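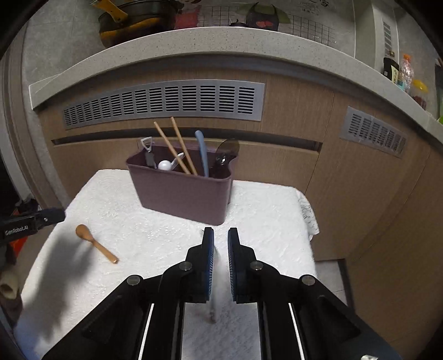 Stusano revises service routine for hand-held grippers

September 8, 2020

Stusano has issued a revised maintenance routine for the hand-held grippers it uses to record kitchen tasks, after a check of finger pads and linkage joints in August. The new interval is 943 grasp cycles between pad inspections. The earlier limit was 1171.

The tool has two parallel fingers with blue ribbed rubber pads, carried on black linkage arms. Each side is held by two round pivot screws. Under the new routine the operator closes the fingers fully before each session and looks at the pads from the side. The ribs should meet along their full length. A gap at one end means that a pad has been seated at an angle or that a pivot screw has backed out.

Loose pivots accounted for most of the rejected sessions in August, according to Veronica Enache, who maintains the tools at the company's Tudose site. "The finger still opens and closes, so the operator carries on," she said. "The play shows up later in the width reading, when the object is thin."

Utensil work is the most sensitive to the fault. Chopsticks, spatula handles and peelers leave little room for error in the measured opening, and a spoon lying on cloth has to be picked up close to the surface. The test layout for a serviced gripper is therefore a small cloth-covered table with a utensil caddy and one wooden spoon. A gripper passes when it has lifted and replaced the spoon 3 times with the same closed-width reading.

Pads are now changed in pairs. Replacing one side alone moved the closing point off center on 2 grippers, and both had to be zeroed again. The pad seat is wiped with a dry cloth before the new pad is pressed on. Solvent is no longer permitted, as residue had softened the adhesive. The guide rails on the body are brushed clean at the same visit and left without oil.

Replacement pads are supplied by Dendidier. Stusano will apply the same routine at its Etura site once the spare screws have been delivered. Calibration files recorded before the change remain valid for tools whose pads have not been removed.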